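Course Handout 2: Location and Access in Shared Workspace Management

Operators of shared offices often describe a site by its distance from a transit stop. Students should learn to read such statements with care. A walking time given on a website may begin at the station exit or at the platform, and it seldom includes the wait for an elevator in the building itself.

For the purposes of this unit, access has two parts. External access covers the trip from the user's home, hotel or client to the front door. Internal access covers reception, key cards, opening hours and the route to an assigned desk. Weak internal access can cancel the benefit of a central address, particularly for day-pass users who are unfamiliar with the building.

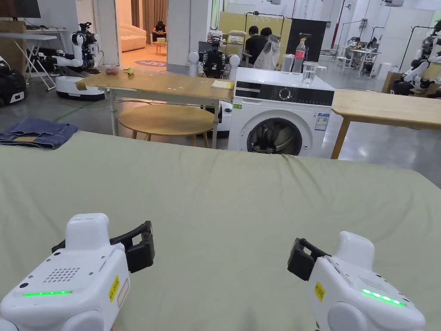

Prado Stalwood

The Tilleck case, to be read before the next session, concerns an operator with 11 meeting rooms and over 1,000 registered members. Its main site stands beside the Somberg ferry terminal. Day passes sold well in the first year, but monthly memberships did not. Exit interviews pointed to the reception desk, which closed at 6 p.m. and left evening users without a means of entry.

Students will prepare a written response to the following points.

Identify the user groups the Tilleck site was designed to serve.

State whether extended reception hours or a key card system would be the better first investment, and give grounds for the choice.

Draft a short access statement suitable for the operator's website.

Responses are limited to 905 words, excluding the access statement. Late work is accepted only with prior approval from the department office.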